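I've been arguing with people about recording standards for going on 18 months now, and I keep landing in the same spot: we write too many rules about the robot and hardly any about the minute before the take starts.

The guide we use at Gretside is a good one! It has 13 sections, it covers joint limits and file naming and what to do when a session drops, and I'd still trade half of it for one page on hands. Where are they when recording begins? Are the marker blocks facing out, or has one slid around the wrist? Is the cable going to snag on whatever you're holding? (Ask me how many of our 543 takes from December I had to throw out over exactly that. Nearly all of the bad ones, is the answer.)

Big awkward objects are where it really shows. A mug forgives you. Furniture doesn't.
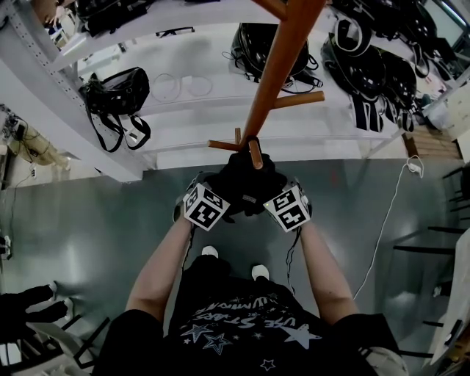 *Coat rack, both hands low on the pole, a marker cube on each wrist.*

My friend Chaiwat Wannasri thinks I'm being fussy. His view is that people in real homes grab things any old way, so a rule about grip just bakes in fake behavior, and a robot that learns from it will learn to be stiff. He's got a point — I've watched takes so careful they looked like somebody handling a museum piece. So I'd leave the grip alone. Hold the thing however you like! What I want written down is the setup: blocks checked, cable run along the arm, loose stuff off the floor where you'll be stepping.

And please, put it on paper by the door. The Trosano checklist lives four folders deep on a shared drive, and you can guess how often it gets opened.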